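Chapter 8
Storing Kitchen Tools After Washing

Learning objectives

After studying this chapter, students should be able to:
Explain why washed tools are stored apart from tools waiting to be washed.
Choose a suitable rack, basket or drawer for a given tool.
Place a large knife in storage with the edge under control.
Draw up a storage plan for a small work counter.

Key terms: air drying, slot rack, open basket, edge guard, landing space

Introduction

The care of kitchen tools does not end at the sink. A knife that has been washed well may still be dulled, stained or made dangerous by the way it is put down. Chapter 7 dealt with washing and rinsing. The present chapter follows the tool from the draining area to its place of storage and considers the furniture of the counter on which this short trip is made.

Most training kitchens use a small number of storage aids. A slot rack holds flat items on edge, with a gap between one item and the next. Air reaches both faces and water runs down to the base. An open basket has holes or a grid in its bottom and is used for light items that need no fixed position. A drawer is suitable only for items that are fully dry. Cutting boards are treated separately in Section 8.4.

Students at the Plurnberg training kitchen begin this unit with an exercise designed by Mechthild Hofstetter. Each student is given a counter, a rack, a basket and a cutting board, and is asked to put away a mixed group of tools without stacking any of them. The exercise appears simple. In practice, students often fill the rack with the first items at hand and find that no slot remains for the cleaver, the heaviest blade in the group.
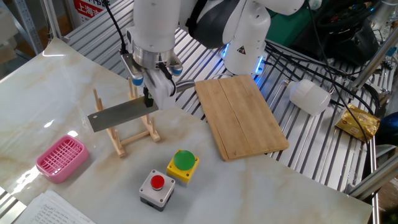 8.1 LARGE BLADES

A cleaver has a wide, rectangular blade and a fairly short handle. Much of its weight lies in the blade, and the tool will tip toward that side if it is set down carelessly. It should be moved at low speed, close to the counter, with the space along its path kept clear.

A wooden dish rack with upright pegs is made for plates, but its slots may also receive a wide blade for a short time during drying. Before the rack is used in this way, three points must be checked. The base must sit flat on the counter. The slot must be wide enough to accept the blade without force. The slots on either side must be empty, so that a person reaching for a plate does not meet the edge. A blade that rocks in its slot is to be taken out and placed in an edge guard.

An open plastic basket is not suitable for a cleaver. The walls of a shallow basket do not cover the blade, and the edge may catch in the grid. Spoons, spatulas and small lids may be kept there.

Landing space is the part of the counter kept free so that a tool can be set down at any time. The cutting board may serve this purpose when it is clean and dry. Papers, including recipe sheets and checklists, should be kept to one corner of the counter, away from draining items.

8.2 DRYING TIME

Air drying depends on the shape of the tool, the spacing of the rack and the movement of air in the room. Wooden handles dry more slowly than metal ones and should be wiped before the tool is racked. In a teaching note prepared for the Virkier course, Osamu Tsuji advises that blades be wiped by hand from the back toward the edge, with the cloth folded at least once, and left in the rack for no more than 5 minutes. The blade is then moved to its permanent place.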